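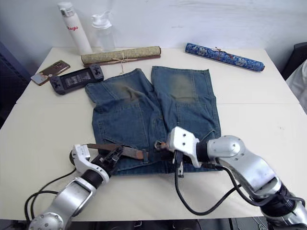 Kunholm Two-Arm Bench Cell

The Kunholm is a tabletop cell with two arms mounted at the front edge of a white work surface. It is sold for handling soft goods: clothing, belts, cord, straps, rolled cloth. Both arms carry a parallel-jaw gripper, and a small camera is fitted at the wrist. The notes on this page cover setup and routine care. Full wiring drawings are in the Gebreyes manual supplied with the cell.

What you need before you start

A level table that does not rock. The arms pull against each other when they work on one garment, and a table that moves will spoil the alignment within a shift. Two panels joined end to end are fine as long as the seam is flush. Run a fingernail across it. If the nail catches, shim the low panel.

A plain wall or screen behind the table. Patterned backgrounds slow down garment detection.

Slack in the arm cables. Leave enough for the full reach of each arm and let the loop lie out to the side – a cable pulled tight at full reach will wear at the wrist connector first.

Setting the arms

Power up with the grippers open and nothing between the arms. Run the homing routine from the Onach controller and wait for both status lights. Home the left arm first, then the right. If the right arm stops short of home, check that its cable has not slipped under the base.

Run the paired reach test next. The test moves both grippers to 51 points over the table and reports any point that is off by more than 3 mm. One bad point usually means a loose wrist bolt. A whole row of them means the base has shifted and the cell needs to be re-zeroed.

Garments go on the table with the waistband toward the arms and the legs toward the back. They do not have to be smooth. Belts can stay in the loops, and the cell will take plain leather or woven types.

Finger care 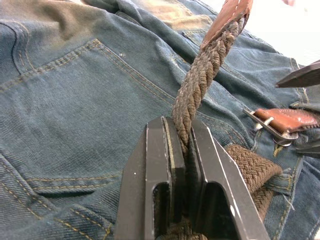
Braided and twisted cord is harder on the fingers than flat strap. It rolls between the jaws if the grip is too light, and fibers work their way into the finger cutouts over time. Set grip force for braid one step above the setting for leather, then try it on a scrap before running a full job.

Clean the fingers at the end of every shift:

Open the jaws fully and lock the arm.
Brush lint out of the cutouts with a dry nylon brush. No compressed air, which drives it into the slide.
Wipe the contact faces with a damp cloth and let them dry.
Look along each face for nicks. A nick will snag woven elastic and pull a thread.

Change the fingers as a pair after 100 hours of work on braid or webbing. Denim and leather alone are much easier on them. Part numbers are on the Marnley spares sheet.

Wrist camera

Wipe the lens with the cloth in the kit. Buckles throw small bright reflections that can be mistaken for an edge. If the cell keeps reaching for the prong instead of the strap, lower the exposure one step and repeat. Do not bend the camera bracket to change the view. It is set at 26 degrees and there is a gauge for it in the tool tray.

Service

Wrist modules can be swapped on site with a hex key – four bolts, one connector. Joint housings should not be opened by the user. Write to Selamawit Nigatu at the service desk with the serial number from the base and the last reach test report. Spare wrists ordered before noon ship the same day.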